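Karppinen Name Day Calendar

Wall calendar, English edition
Paper: uncoated, 112 pages
Size: hangs from a single nail, opens flat
Code: Jandier 224
In stock

Do you have a name day? If you grew up in Finland, Sweden, Hungary, Greece or one of the many other places that keep them, you're already nodding. If you grew up in Britain like me, you may have no idea what I'm on about, and I'm so pleased to be the one to tell you!

A name day is the day in the calendar that belongs to your first name. Everyone called Anna has one, everyone called Johan has one, and on that day people wish you well, bring you a bun or some flowers, or ring you up out of the blue. You don't get any older. There's usually no party to plan. In some families it's a quick "happy name day" over breakfast and in others (Greece, I'm looking at you) the door stays open all evening and whoever turns up gets fed.

The Karppinen calendar puts these days together in one place. Each month has a two-page spread with a good big square for every day, and then several pages of notes behind it on where the names come from and what people eat, sing or hang on the door. The Finnish days are printed in the squares. The Swedish and Hungarian ones run along the bottom in smaller type, and there's an index at the back so you can look up a name first and find the day second, which I do far more often than the other way about.

The text is by Marjatta Kemppainen, who spent years collecting customs from neighbours, shopkeepers and other people's grandmothers. Her June pages are my favourite. That's when midsummer comes round, with the bonfires by the lake and the birch branches either side of the door, and she writes about it so well that I wanted to get on a boat there and then. She's also very good on cake. There are 97 short recipes and food notes scattered through the book, from cardamom buns to a strawberry layer cake that has now been made in my kitchen more times than I'd like to admit.
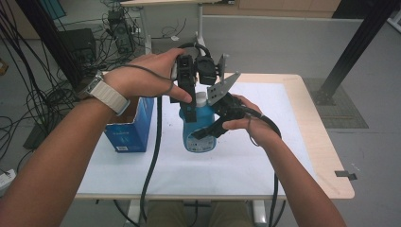 What if your name isn't in it? Plenty aren't, and the calendar has a lovely answer. At the back you'll find 2 sheets of blank labels, so you can give your Kayleigh or your Dev a day of their own and stick it in. Pick one near the sound of the name, or just pick a dull week that could do with cheering up. The labels take biro and pencil well. Felt tip bleeds a bit, so go gently.

The dates aren't tied to days of the week, so you can hang it up year after year and carry on filling in the squares. Moving feasts such as Easter are covered in the notes instead of the grid.

Goes well with: Flullerow paper bunting, Plernano candle set (small)

Delivery
Sent flat in a card envelope. Please don't fold it to get it through a narrow letterbox, the spine won't thank you!

Last orders for Christmas post: December 17, 2020

Returns
Unused calendars can come back to us with the labels still in place.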